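Sim bench notebook, Plostora stack
March, started 9:40

Picking up the house rules for simulated runs again. Karnosdale wants one page that covers both groups, and Guvesholm still works from its own list, which has drifted from ours. The plan is to keep the rules that changed a result in review and drop the rest.

Rule 1 stays as written. Every run starts with the gripper commanded fully open, and the open state is read back before the arm is allowed to move. A command that was sent doesn't count as a state. If the readback is missing the run is void, even if it looks fine on playback.

Rule 2 is the one I rewrote this morning. Old text: "check that the target is clear before approach." It doesn't say from which view. New text: the target has to be identified in the wrist view and in one other view before the fingers go below approach height. Partly hidden targets get logged as hidden, with the side noted.
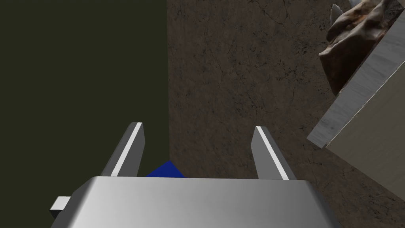

Wrist view, fingers open, blue object low between them and mostly behind the housing.

Under the old wording one reviewer would pass a view like that and another would fail it. Under the new one it goes down as "hidden, housing side" and waits for the second view.

Went through the logs from the last batch to see what this costs. 602 runs, of which 35 would have been held for a second view. At 400 ms per hold I don't see an argument against it. Savolainen had asked for the hold to be optional. I'd leave it mandatory and let them shorten the time once they have their own numbers.

11:15. Rule 3, clearance. 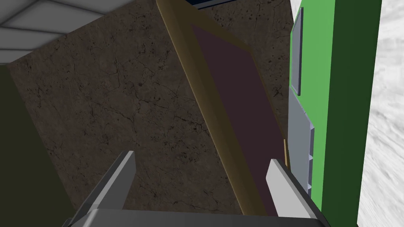
Clearance limits have to be set per surface, and the list of surfaces has to come from the scene file. Guvesholm's list has one figure for everything, which is too tight for walls and too loose for anything that might swing. A tilted panel right in front of the fingers, like the plum one with the tan border, needs its own entry, and so does the gray fixture running down the edge of the green block by the right finger. I've put both under "near obstacles" and left the brown wall under "background." Anything without an entry gets the strictest limit by default.

Also for rule 3: contact with a near obstacle is a stop and a log line, no retry. Contact with background is a stop, a log line and a scene reload. Retries after contact made the old data very hard to read.

Rule 4, naming. Run names carry the scene version and the rule sheet version. We're on sheet 2 as of today. Don't edit sheet 1, old runs still point to it.

Open:
- does "one other view" include a rendered overhead that no real cell would have? Leaning no. Ask Karnosdale.
- default limit value still blank in the sheet
- Guvesholm to confirm they can read back finger state at the start, their build may only report it on change
- rerun the 35 held cases with the new check on and compare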